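Girine Repair Evenings – where we are, July 3, 2024

Hi Žofie,

You asked for something short and readable this time, so I'm skipping the form and just writing to you. The spreadsheet is attached separately for anyone who likes that sort of thing.

The big news is that we're open in the new room! The lease on the old Teixeira storefront got signed in April, a bit later than I'd promised you, and we spent the first couple of weeks scraping paint off the windows and arguing about where the kettle should go. (By the sink. I lost.) Since then we've held 23 evenings, and people really do come, even when it's raining sideways.

Lamps and toasters are still most of what gets carried through the door. Sewing machines are catching up fast, mostly older ones that just need oil and a new belt. Vlastimil Štefanec has taken those on and he's wonderful with them, although he will not be hurried, so we now book sewing machines ahead of time and let everything else be walk-in. That one change made the evenings a lot calmer.

Money next. Of the 1,000 you gave us for tools, we've spent all but 200. The soldering stations were the largest piece, then the good screwdrivers, then a safety tester we bought secondhand. I'd like to hold the 200 for spare fuses and plugs over the fall, if that's okay with you. The other 1,000, for rent, has gone exactly where it was supposed to go and I have nothing exciting to say about it.

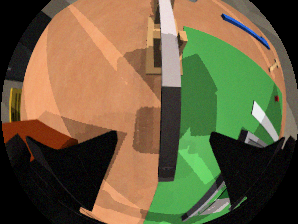
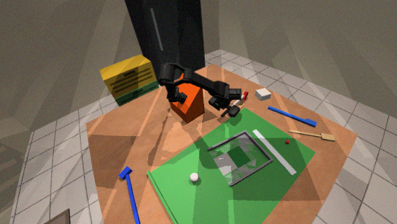

Simulated views of a tabletop with a green area on it; the second has the arm and the orange block.

What hasn't gone well is the parts library. I told you we'd have everything sorted and labeled by now, and we don't. We have boxes. Some of the boxes have labels, and some of the labels are even right – but if you want a washing machine knob you are going to be digging for a while. I underestimated how long it takes to decide whether a thing is worth keeping. My new plan is to do one shelf a week and stop accepting bags of mystery cables, and I've put a sign on the door saying so.

We also had to drop the kids' session for now. Pendis offered us the benches for it, which was kind, but they're too tall and I didn't want anyone perched on a stool with a hot iron. I'm talking to Stolto about borrowing lower ones and should hear back before the schools start again.

Could you let me know about the fuse money, and whether you still want to come by and see the place? Evenings are best, and if you've got a lamp that flickers, bring it along. Vlastimil says hello and wants his pliers back.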